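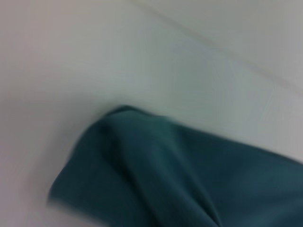 **1/** Some of you asked me how we made the equipment budget for the cloth folding cell. I promised a thread in December and then I did not write it. Now I have one free evening, so I will try. It is long. My English is better in short pieces, so short pieces it is.

**2/** First, who we are. We are a small linen service. Restaurants and a few clinics send us napkins, hand towels and wiping cloths, we wash them, we return them folded and stacked. There are 17 of us. Washing and drying are already done by machines. Folding of the small pieces is done by hand, at long tables, by people who would like to do something else.

**3/** We have big ironers with folders for sheets and tablecloths, and they are very good. A small cloth is a different story. For a machine that folds small pieces, somebody must still open each cloth and lay it on the belt. So you buy a machine and you keep the person. Two suppliers told me this quite openly, and I respect them for it.

**4/** The question we wanted to answer in the budget was then: what would it cost to have an arm pick up one cloth from a bunch, open it, and lay it down flat? Only that. The fold after it is the easy part.

**5/** Rajeshwari Mudaliar, who owns the company together with her brother, gave me one rule. "Write down what you do not know in the same table as what you know, and put a price on both." It sounded strange to me then. I now think it is the best advice I got in the whole project.

**6/** So our table had four columns. Item. Price. How sure we are (quote on paper, price by phone, my own guess). And what happens to the plan if the price is double. I recommend the last column to everybody. It took me one afternoon and it changed the order of the purchases.

**7/** The arm. Everybody begins with the arm, me too. I spent three weeks comparing arms. In the end it was the line with the least doubt in it. You get a quote, the quote is valid for some time, the arm arrives. We rent ours from Harnora by the month, with the right to buy it later and take part of the rent off the price.

**8/** Why rent? Sivaprasad Raju does our books and he asked what an arm is worth to us if the cloth work fails. The true answer was: not much, we have nothing else to lift. Renting costs more per month. I call the difference the price of being allowed to stop.

**9/** Read the rental paper slowly. Ours had a line about "fair wear" of the cables and no explanation of what this means. I asked, they wrote back half a page, and we attached the half page to the contract. Please do the same. A phone call is very pleasant and proves nothing afterwards.

**10/** The gripper. We budgeted for one and needed money for three. Soft fabric lies low on the table, and the fingertips must get under an edge or pinch a fold. The fingertips that come in the box were made for hard parts. I had $900 in the table for "fingertips, various". It was spent before the end of the second month.

**11/** What helped: buy the gripper body once and choose one where the tips come off with two screws. Then a new idea costs you the price of a tip. Our first model needed the whole finger replaced, and I did not look at this when I compared the brochures. I looked at the grip force, which for a napkin is almost without meaning.

**12/** The wrist camera. It is small and it was cheap, and I was proud of how cheap. If the arm moves quickly, the picture smears, and then a dark teal cloth on a white table becomes a teal shape with soft sides. You see there is a fold. You do not see the hem.

**13/** For some tasks this is enough! To know where the bunch is and which part of it stands up, a soft picture is fine. To find a corner it is a problem. So before you buy a camera, write one sentence: "with this picture the arm must decide ____". We wrote that sentence after buying.

**14/** There are three ways to pay for a sharper picture. More light, and a shorter exposure. A better camera. Or you stop the arm for a moment before each look, and then you pay in seconds. Put all three in the table. Seconds have a price too, and in our trade it is easy to calculate.

**15/** We chose light first. Two long LED panels with a diffuser, $237 with the brackets. Narayanan Bangera mounted them on a Saturday morning and did not want to be paid, so I put his hours in the table anyway, at his normal wage. If you leave out the free hours, the next person who reads your budget will believe the thing installs itself.

**16/** The table top. We had no line for this at all. It must be plain, it must be one colour, and it must not shine. White suits us for teal and navy cloths and is bad for white napkins, of which we have a great many. So you need a second surface, or a mat you can change. Cheap, but somebody has to think of it, and somebody has to keep it clean.

**17/** Cloths for practice. Do not laugh. We set aside 200 pieces from the normal stock, in the mix of colours and ages that the customers really have. New cloths are stiff and behave nicely. A towel that has been through the wash for two years has its own opinions. These pieces are out of circulation, so they are a cost and they get a line.

**18/** Someone to teach the arm. This is the largest line and I had it as the smallest. I believed the software from Vurnel would come with skills for cloth "more or less ready". I do not say they lied to me. I say that I read "supports deformable objects" and heard what I wanted to hear.

**19/** In practice a person guides the arm through the task many, many times, the system learns from these recordings, and then you check and repeat. Venkatesh Rajan has done this since October, half of his week. His wage for those months is over twice the rent of the arm. If you remember one post from this thread, please take this one.

**20/** And his place on the folding tables must be filled. I forgot this also. Sivaprasad did not forget.

**21/** Safety. We asked an outside engineer, Gopinath Nadar, to do the risk assessment before we signed for the arm. He moved the cell 1 metre away from the walkway, on the drawing, with a pencil. After delivery the same change would have meant new cabling and a new floor box. Early is cheap.

**22/** Floor space. Our cell stands where two folding tables used to be. For the trial I counted the space as free, because it is our own building. Rajeshwari disagreed. Space that you can't use for folding in the weeks before Christmas is expensive space, and she was right, December was very tight.

**23/** Things which cost less than I had in the table: the stand, the network, the spare cables, the electrician. I had been afraid of the electrician for no reason.

**24/** Things which cost more: fingertips, Venkatesh's time, and my own time. I am the operations manager and I have answered customer emails at night for a good part of the spring. I had no line for myself. Next time I will have one.

**25/** A word about offers for the complete solution. Musura visited us and proposed a full cell, price fixed, with an acceptance test. It was a serious offer. The test was written for one cloth type, new, in a neat stack. We asked for mixed cloths, bunched, as they come from the dryer. The price changed a lot, and the delivery date disappeared from the page.

**26/** I don't blame them. It told us where the difficulty is, and it was a free lesson. My suggestion: bring a basket of your real material to the first meeting and write your acceptance test before you ask for the price.

**27/** Where are we with the decision? The arm can take a cloth from the bunch often enough that we want to continue. Opening it flat is still not good enough for production. So the plan for this year has gates. At each gate there is a number we agreed on before, and if we don't reach it, the arm goes back to Harnora.

**28/** I will not post the numbers of the gates, because our customers read here too (hello, Gowda restaurant people, your napkins are on the van).

**29/** What I would do in another order: write the acceptance test, then light and table, then the camera, then the fingertips, and only then look at arms. We did it almost exactly backwards, and it cost us perhaps two months of rent with an arm that stood there waiting for me.

**30/** Several of you wanted the empty spreadsheet. I have to remove our prices and translate a few column names first. Write to me and I will send it when it is clean. If you work with textiles and have found fingertips that survive damp terry towelling, please write to me even sooner.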